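Pond dipping

Pond dipping is an outdoor learning activity in which participants draw a net through still or slow-moving water and examine the small animals they collect. It is practised by families, school groups and nature clubs, and is usually carried out from a bank or a low platform. Common finds include water boatmen, pond snails, mayfly nymphs and tadpoles.

Equipment is simple. A fine-mesh net on a long handle, a pale tray, a hand lens and a few clear tubs are enough for most groups. Trays are filled with pond water before dipping begins, and the net is moved in a slow figure eight near the edge plants, where animals shelter. The net is then turned inside out into the tray.

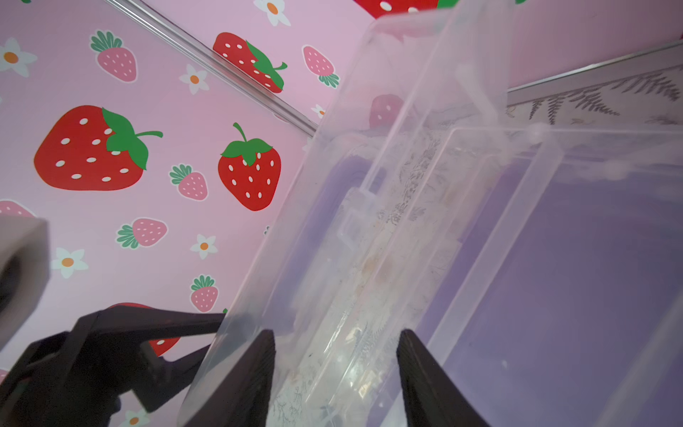
A clear plastic container with ridged walls and a raised rim.

In Bristberg, organised dipping began at Yusof Pond under the teacher Marlina Ong, who divided each class into groups of 2, one to hold the net and one to record. Her printed colour key was later revised by Irfan Subramaniam and remains in use at the Nukach Nature Centre. The centre received 1,468 pupils in its busiest season, which runs from October until the end of the school year. Family sessions are held on Sunday mornings and are limited to 20 places.

Animals are returned to the same pond after viewing, with the tub lowered to the surface before it is emptied. Nets and boots are cleaned and dried between sites to prevent the spread of weeds and disease. Children are supervised at the water's edge at all times.

See also: Rock pooling; Minibeast hunt; Nature journal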